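The robotics club at Dallden meets in a room at the end of the science corridor, and on the afternoon I visited you could hear them arguing from the stairwell. The subject was cups. Specifically, it was whether you should pick up a cup from the outside, the way a person does, or reach in and hold it from within.

"From within!" said the club's captain, a senior who had clearly won this argument before. "You get the whole outside of the cup free, and then you can tip it over a bowl without your fingers in the way. I will die on this hill."

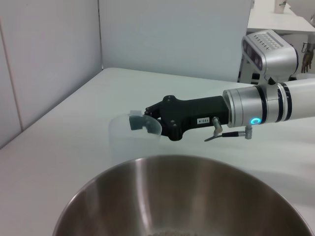
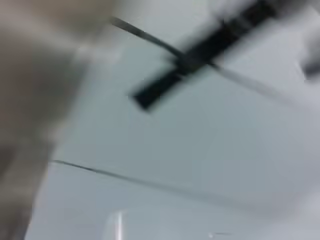
The club is working toward the Plinance, a student contest in which teams program an arm to do kitchen jobs. There's a scooping round, a pouring round, and a final where the two get stitched together with a surprise thrown in. Last year the surprise was a second bowl, placed where the first one should have been. Dallden's program poured very confidently onto the table.

"We were sweeping up oats for a week," the captain told me. "But it was the best thing that could have happened to us, because we'd hard-coded the bowl. We had just typed in where it was! After that we threw the whole program out and started over."

Starting over meant teaching by example. A student guides the arm through the pour by hand, the computer records it, and then they do it again with the cup a little farther left, or the bowl turned, or the lights off on one side of the room. The club calls its program Lunik (there was a vote, and I was told not to ask about the runners-up). By the time I came by, Lunik had learned from 200 recorded pours, and the team wanted at least 80 more before they would trust it in front of judges.

I asked the sophomore in charge of recordings if that got boring.

"No, because you start noticing your own hands," she said. "I went home and poured cereal and I was watching my wrist the whole time. You don't pour at one speed. You go slow, then there's this moment where everything wants to come out at once, and you sort of back off. I'd been doing that my whole life and I never knew it. Then I had to do it with the arm, and I was terrible at it."

She keeps a notebook of the bad ones. Her entries are short and rather wonderful. One says "too brave." Another says "stopped to think, shouldn't have." She doesn't delete those recordings, either. They go in a separate folder, and every few weeks the team plays them back to hunt for habits. That's how they found out that left-handed members were pouring better than everybody else, something they still haven't explained to anyone's satisfaction.

Clear plastic is the other big topic. Cameras have a hard time with it, and the contest rules don't let a team paint the cup or put tape on it. The junior who handles the vision side got visibly happier when I brought this up.

"A clear cup on a white table is basically a rumor," he said. "You get a couple of shiny lines and that's it. So I quit trying to find the whole cup. I look for the shine on the rim, and I make a guess, and then I check the guess when the fingers touch. If the touch comes early or late, I know I was off."

Does it work?

"Some days! In January it was hopeless. Now I'd say it's only annoying."

He showed me a graph on his laptop that he had printed and also taped inside the lid of the laptop, in case the first copy wasn't handy. The line went up, dropped sharply, and went up again. The drop was the week they switched from rice to a finer grain, which pours more like water and gets into everything.

What struck me most was how little of the talk was about winning. The school at Hervieu took first place last year, and I expected some grumbling. What I got was twenty minutes on how good Hervieu's wrist motion had been. Two members had watched the video of it so often that they could act it out, elbow and all, and they did, standing side by side between the desks. The teams trade notes after each round, and Hervieu's students had sent over their calibration checklist when Dallden's kept drifting.

"You'd think they'd keep that stuff secret," said a freshman who had joined six weeks earlier and was still allowed only to start and stop the recordings. "But if they tell us how they did it, we have to come up with something new, and then they have to. It's way more fun."

She had her own theory about the surprise in this year's final. She thinks the judges will use two different cups, one inside the other, so that a team reaching in will pick up both. The captain, who had been so sure of himself in the stairwell argument, went quiet for a second and wrote it on the whiteboard.

Practice was supposed to end at 6. When I left, they were nesting cups on the table and the sophomore was asking who had the pen for her notebook.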